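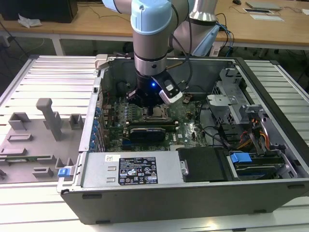

Skenar Language Circle – Minutes of the September Meeting

The meeting opened at 6:30 p.m. with 14 members present. The minutes from the last meeting were approved with one fix: the plural of "foot" in the handout sample was printed as "foots," and yes, everybody saw it!

1. Irregular plurals booklet

The big news first – the booklet is finished! The final word list has 814 entries, which is more than we planned on when we started, and every one has a sample sentence written by a member. Thank you to all who stayed up late over "oxen" and "dice."

There was a lively talk about words with two plurals in use. Members were split on "fishes." One group wanted it left out so beginners would not be confused, and the other group wanted it in with a note on when it is used (several kinds of fish, old songs, and so on). The note won, nine votes to five. "Indexes" and "indices" will both appear, with "indexes" first.

Agreed: the sound of the ending will be marked for regular plurals too, as in "cats," "dogs" and "buses." Learners at the Hatolico reading room have been asking for this all year, and it was great to hear how closely they listen.

2. Printing

Zeveo has quoted for 217 copies, stapled, with a color cover. The members liked the paper sample very much. The green cover was chosen over the yellow one. The price is good until the end of the month, so the order will go in this week. Proofs will be read aloud in pairs, one person reading and one person checking, as we did for the verb cards. It is slow but it catches so much.

3. Online practice sets

Our practice sentences were opened 2809 times over the summer, by far our best season yet! The set on "much" and "many" was the favorite, followed by the one on "a few" and "few." The set on collective nouns was hardly touched. It was suggested that the title ("Collective Nouns, Part Two") may be scaring people off, particularly as we never wrote Part One. New title: "Is the team winning or are the team winning?" A short line on American and British habits will be added under it.

4. Gavrilă evening

The yearly Gavrilă evening will be on nouns that change meaning in the plural – "glasses," "customs," "arms," "manners." Members are asked to bring two words each, with a sentence for both meanings. Matching game at the start, open table afterward. Snacks were discussed at some length and the lemon bars are coming back.

5. Other matters

A member asked if "data" should be taught as singular or plural. Moved to next month, with a full half hour set aside.

The word box is full again and needs sorting before October. Two members offered to take it home.

The meeting closed at 8:10 p.m. Next meeting same room, same time. Please bring your marked copies of pages with "-f" and "-ves" words.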